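Tech for Curious Kids | Robots | Ages 8 to 11

Can a Robot Tidy the Living Room Yet?

By Ginevra Donati

Think about the last time a grown-up asked you to clear the coffee table. You probably groaned a little (I certainly used to!), then you picked up whatever was lying there, carried it off and went back to what you were doing. It took you less than a minute, and I would bet you were thinking about something else the whole time.

Now imagine asking a robot arm to do the very same job. Robots often practice in a simulation first, which is a make-believe room inside a computer, a bit like a video game. Nothing can get broken in there, and the robot can try again as often as it likes. 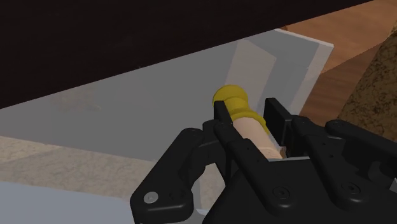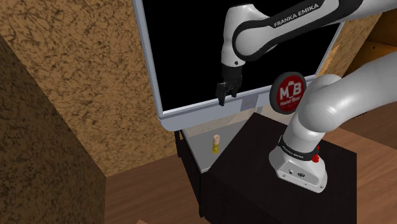

A candle in a yellow holder, in a room that exists only in a computer.

Why is one little candle so hard?

When you look at a candle in a holder, you know a great many things without trying. You know it is sitting on the table and isn't part of the table. You know which end is the top, and you know that if you bump it, it may tip over and roll under the couch, where the dog will find it. You learned all of that when you were very small, mostly by knocking things over.

A robot has to work a lot of this out from camera pictures and numbers. First it has to find the candle. Then it has to decide where its fingers should go, and that takes some care, because a candle holder is fat in one place and skinny in another. If the fingers close too high they might slip off, and if they come down too low they might bump the table. And then there is the squeeze! Too soft and the candle drops, too hard and a real wax candle could end up with dents in it.

Two fingers instead of five

The robot arm in our pictures has a gripper with two fingers. Try this at home: put on a thick winter mitten, so that you only have your thumb on one side and everything else on the other, and pick up a plastic cup. Not too bad? Now try a pencil, and after that a single sock, and then try folding the sock. You'll soon see why folding laundry is one of the chores that robot builders grumble about most.

I asked Guido Mazza, who builds practice rooms for robots at a small company named Dranedus, how many tries a robot needs before it gets good at picking something up. He told me that his team's last practice project took 3,011 tries with just one cup, and that at the end the robot picked it up 90 times out of 100. "Which sounds wonderful," he said, "until you remember that it's your mother's favorite cup." Then he laughed for quite a long time.

So which chores can robots do?

Some chores are going rather well. Robot vacuum cleaners roll around plenty of homes, although they do get stuck on rugs and shoelaces. Robot lawn mowers can trim a yard. In some warehouses, robots carry shelves and boxes from place to place all day, and they manage nicely there, with wide floors and boxes that stay box-shaped.

Homes are trickier. Your living room changes every day, and somebody leaves a backpack on the floor, and the blanket is never in the same lump twice. A robot that can move a candle in one room may be muddled by a different table, or by sunshine coming in at the window. Setting a table, emptying a dishwasher and putting away toys have all been tried by robots, sometimes very well, but usually more slowly than you would do it and often with a person nearby to help.

Something to try

Ask a friend to be the robot and close their eyes. Put a plastic cup on the table and guide their hand to it using only words, such as "left a little" and "down" and "close your fingers." Swap places when you're done. Write down every instruction you needed, and see if you can do it with fewer the second time.

Words to know

Gripper: the part of a robot arm that takes hold of things.
Simulation: a pretend world inside a computer.

Filed under: Robots, Computers, Around the House

We use cookies to remember your reading level. OK / Change settings

Contact us | For teachers | © Colombo Young Readers | Back to top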